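Subject: Re: [small-kitchens] roll-up rack over the sink or pull-out drawer?

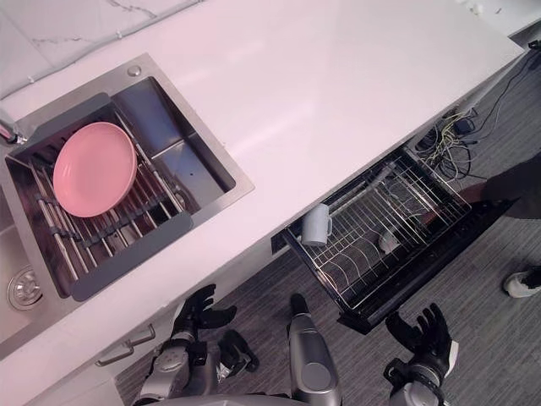 Estrella Tlapale wrote in October:
> We're redoing the lower cabinets and I can't decide where the
> dishes should dry. Ratine has a pull-out rack that goes under the
> counter beside the sink. My sister says a roll-up one over the
> basin does the same job and needs no installer. Does anyone have
> both? Do plates drip all over the runners?

Estrella, I have both and use both, though for different things.

The roll-up rack lies across part of the sink. Plates go on it flat, straight after rinsing, like the pink one in the photo. I leave the rest of the basin open so I can still get a pan in there. The rods are stainless steel and wipe clean easily. The gray strips that hold them together need a brush now and then — hard water leaves a line on ours.

The drawer is for what is already mostly dry. Plates stand upright between the curved rods. Mugs and small bowls can sit in there too, but a bowl placed right side up will keep whatever water is in it, so tip it out first. I put mugs near the front where I can reach them.

On the runners: mine drip if I load the drawer straight from the sink. Let things sit on the roll-up first and there's no trouble. I pull the wire insert out every 2 or 3 weeks and wash it.

If you can only have one, get the roll-up and live with it for a while before you cut into a cabinet. Also measure for your drain pipes. Our installer had to move ours over 3 inches, and that wasn't in the quote.

Does the Ratine one come with a drip tray? The Lurnon I looked at first didn't.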